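## About Kiveo

Kiveo repairs and recalibrates low-voltage lighting controls for rental buildings, schools and small theaters. The company started in Dodside with one workbench and moved to its present 600-square-foot shop on Esine Road in January.

Work is split into 2 lines. Bench repair covers dimmer packs, wall stations, power supplies and handheld units. Site service covers wiring faults, load balancing and replacement of failed drivers. We do not install line-voltage panels.

Each job gets a ticket number, a written fault report and a fixed quote. Repaired dimmers are run under full load for 3 hours before release. Test results are kept on file and sent on request.

The parts store holds 669 stock lines, mostly capacitors, relays and connectors for discontinued equipment. Ilie, our in-house stock system, lists what is on the shelf and what is on order.

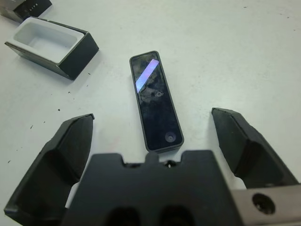
*Slim black device with a glossy face.*

Ship items to the Dodside address with the ticket number on the outside of the box. Remove batteries first. Counter drop-off is by appointment.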